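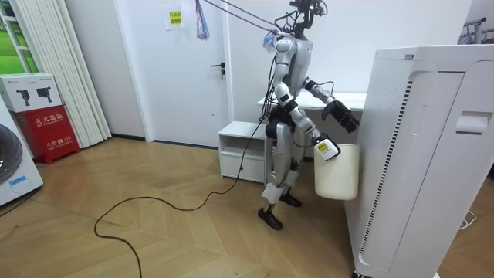
When does the new Triveck Maritime Hall open to visitors?
The hall opens on Tuesday, June 28, 2022, with free entry until closing time.

Category: Architecture & Culture
Reading time: 1 min

Designed by Rimkutė and built by Pritard, the hall has 12 galleries under a curved timber roof and seats 163 people in its auditorium. Construction took almost 8 years.

"The old harbor wall set the shape of the building, and we kept it in view from every floor," said lead architect Baiba Zariņš.

Press inquiries: Grurkura, press office.

Last updated in June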